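Brakano start arch, inflatable

Product code: BRK 213
Available to buy or hire

The Brakano is an inflatable arch for race starts, finish lines and promotional weekends. It suits karting meetings, hill climbs, cycle races and town centre displays where a steel gantry would take too long to put up. Two people can have it standing in 9 minutes on level ground.

The arch is made from coated polyester with welded seams. Sponsor panels fix to the front and back with hook and loop strip, so they can be changed between events without letting the arch down. Panels are printed to order and can be sent separately.

Specification
Leg width: 915 mm
Packed weight: 90 kg, including blower
Power: one standard 13 amp socket or a small generator
Anchoring: ground stakes for grass, water weights for tarmac
Colours: red, blue, yellow, white 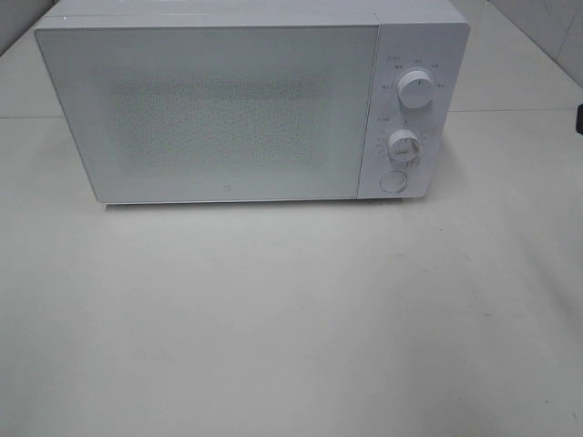
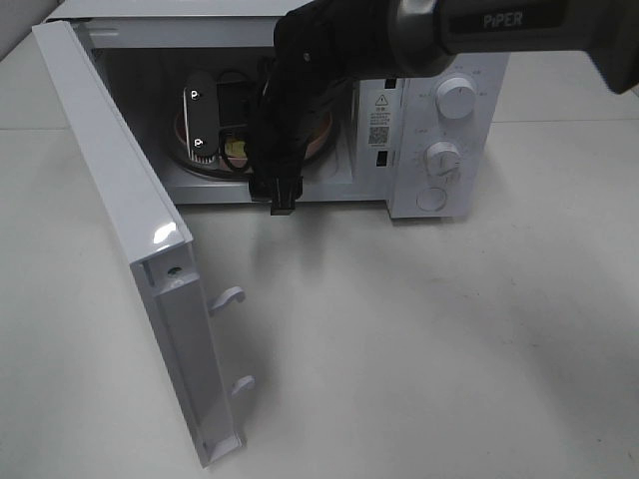
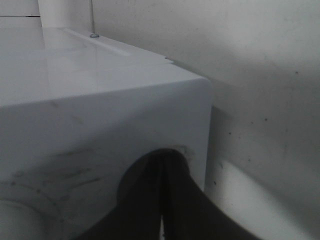

White microwave oven (first and second); corner of a white appliance cabinet (third)

What is supplied
Arch, blower, carry bag, eight tether lines, stakes and a repair kit. Water weights are sold in sets of four. Sponsor panels are not included in the price.

Use on site
The blower must run the whole time the arch is up. Do not use the arch in winds above the limit printed on the inside of the bag flap. Keep vehicles on the marked centre line when passing underneath, and check the tethers before each session. Let the fabric dry fully before packing it away.

Hire
Hire runs from Friday to Monday. Collection is from our Stornard depot, or we can deliver to the circuit. Arches for May meetings are usually reserved well ahead. A deposit is taken on booking and returned once the arch has been checked.

Related items
Sosa feather flags, pair
Kevley folding podium, three-step
Crowd barrier covers, printed

For printed panel prices or a hire quote, contact Gervasio Bravo in the events team. Please have your dates, the venue and the type of surface ready.

Page updated 21 September 2020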